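Home | Ask | Browse | Members | Sign in

First time at a choral concert, what should I know?
Clasilville Community Help > Music and Performance

My sister-in-law sings second alto with the Brirkardale Choir and has talked me into coming to their September concert. I've been to heaps of pub gigs but never anything like this! They're doing a requiem in the first half and folk songs in the second. When do you clap? Do I need to dress up? And is it worth paying extra for the front rows, or are the balcony seats fine? The hall holds 700, so I've got no idea how far back "back" is.
Xiaoqing Dong

Oh, you're in for a treat! Clapping first: a requiem is one long work in several movements, so hold off until the conductor's arms come right down and the singers relax. If in doubt, wait for everyone else. In the folk half you can clap after every song, and please do, we love it.

Wear whatever you'd wear out to dinner. I've seen gumboots in row C.

For seats I'd go for the balcony every time. Down the front you hear the eight sopranos nearest you and not much else, while upstairs it all blends and the low basses come up through the floor (my favourite feeling in the world).
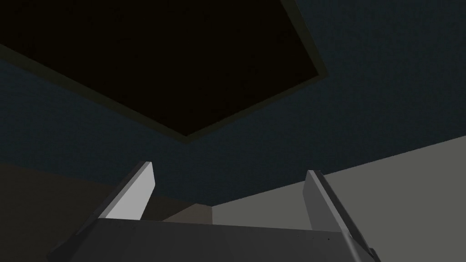 Dark panel against a navy ceiling.

The other thing is to read the words beforehand. The program usually prints the Latin with a translation beside it, so get there early enough to grab one and have a proper look. Knowing what's coming in the Dies Irae makes it twice as exciting!
Kilian Stöckli

balcony yes, but not the last row if you're tall. doors are normally 7 for a 7.30 start
Rami Haddadin

Agree with Kilian on nearly everything, but I'll stick up for the front! If your sister-in-law is singing you'll want to see her face. Altos are often on the conductor's right, though it depends on the choir, so ask her which side she stands on before you book. 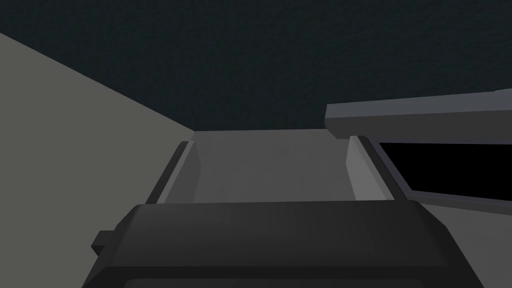 Also, bring a lozenge and unwrap it before the music starts. Soft bits in a requiem are very, very soft. And if they're running a Saturday matinee as well, think about going to both. I did that last year and heard all sorts of inner lines the second time that I'd missed completely. Have a wonderful night, and come back and tell us how it went!
Ruoxi Gu

Contact us | Copyright Clasilville Community Help | Back to top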